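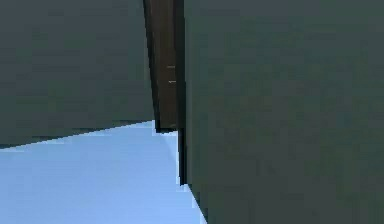 Captura 1. Cámara de muñeca, simulación: objeto marrón entre los dos dedos, superficie azul claro al fondo.

Incidencia: estimación de pose errónea en la cámara de muñeca
Proyecto: Vamwood
Módulo afectado: Gralik (percepción)
Apertura: 19 de septiembre de 2018
Responsable: Mirjana Angelovski
Estado: en observación

Descripción. El módulo Gralik devuelve poses con confianza alta cuando los dedos de la pinza ocupan la mayor parte de la imagen. El planificador Kadrić acepta dichas poses y recalcula la trayectoria con el objeto ya entre los dedos. El fallo se ha reproducido en cinco de siete ejecuciones.

Análisis. La máscara de autofiltrado se genera a partir del modelo cinemático con un retardo de unos 800 ms respecto a la imagen. Parte de los píxeles de los dedos se clasifica, por tanto, como fondo. El color contribuye al error: los dedos y la pared del entorno simulado presentan un gris verdoso oscuro muy similar.

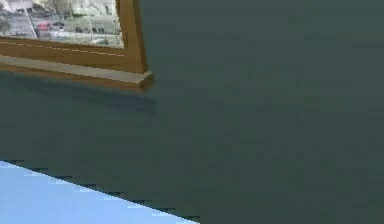 Captura 2. Mismo entorno, sin la pinza a la vista: pared, cuadro con repisa y superficie azul en primer término.

Se solicitó a Hirnow, proveedor del simulador, confirmación sobre el origen de las marcas de tiempo. Respuesta recibida: corresponden al envío del mensaje – no al renderizado.

Medidas aplicadas:
Sincronización de la máscara con el instante de renderizado.
Rechazo de poses cuando el área libre no alcanza el umbral configurado.

Pendiente: repetir las cuatro pruebas de regresión con la pared en otro color y adjuntar los registros a esta incidencia.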